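Freeing up space on an old phone or tablet — quick tips

Did this over the weekend on a hand-me-down tablet and my own phone so jotting it down before I forget. Old kit, small storage, kids wanting games on it. Nothing clever.

Before you start. Charge it to at least half. Get on the wifi. Back up the photos somewhere that isn't the phone. Then check the back up by opening a few on another device — I skipped that once and lost a whole September.

Look at what's eating the space. Settings, then Storage. Give it a minute, it's slow to add up. Mine said the games were small and the messages were massive. Group chats. Every video anyone ever forwarded, saved twice. I had 753 clips from one family group, most of them the same dancing cat.

Messages first then. Open the chat app, find its own storage page (usually under settings or data), sort by biggest, delete from the top. Turn off auto-save for videos while your in there. Keep it on for photos if you must.

Games next. Don't just delete the icon and hope. Some games keep your progress on the device only, so sign in to an account inside the game first, or it's gone. Parveen Arain lost her son's farm that way and he was not speaking to her till Monday. If there's a save or export button, use it, and put the file in a folder you will find again. I call mine SAVES in capitals.

Old save files: name them game, then level, then which child. "save2 new final" means nothing three months later.

Clearing the cache is safe. Clearing data is not the same thing!! Cache is the rubbish, data is your stuff. The buttons sit right next to each other. Read before you tap.

Apps with daft names you don't recognise — look them up before removing. I had one called Lolard and took it for junk. Was the printer app. Reinstalling took longer than the whole clear-out.

If the tablet has a card slot, use it for photos and music. Leave games on the main storage, they crawl off a card. Mine did anyway. Take the card out properly through settings, don't yank it.

Downloads folder. Always forgotten. Old bus timetables, takeaway menus, 13 copies of the same school letter. Bin the lot, then empty the bin as well, some phones keep deleted things for weeks and the space doesn't come back until you do.

Restart when finished. The storage figure is often wrong till you do. I got back roughly 86 per cent of what was clogged on the tablet, less on the phone.

Paper side of it. Write the account names down (not the passwords next to them, please). Warranty slips, the booklet for the case, the receipt. All upright in one sorter, one slot per device. 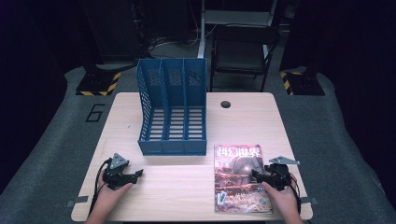
Blue organiser, three slots
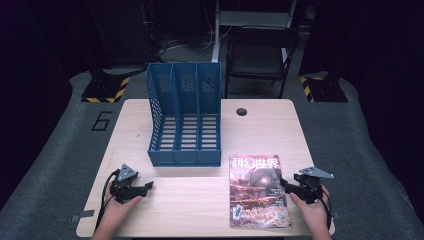

Chargers. Label both ends of the cable, a bit of masking tape folded over like a flag. Biro fades, use a marker. A tablet that charges slowly is very often just on the wrong plug, so try the one it came with before you go buying anything. And pick the fluff out of the charging port with a wooden cocktail stick, device off, gently. Never metal.

Cleaning the screen. Power off, soft dry cloth, then the cloth barely damp if it's sticky. No kitchen spray. No vinegar either, whatever Noreen Bhutto's sister says.

Handing it on to a child: set up their own profile, put a PIN on purchases, and turn off notifications for every game. Every one. They nag at six in the morning otherwise.

How often? I do the messages monthly and the rest when it starts moaning. If it still says full after all this, back up again and do a factory reset. Set aside an evening for that, and have the wifi password to hand before you press go.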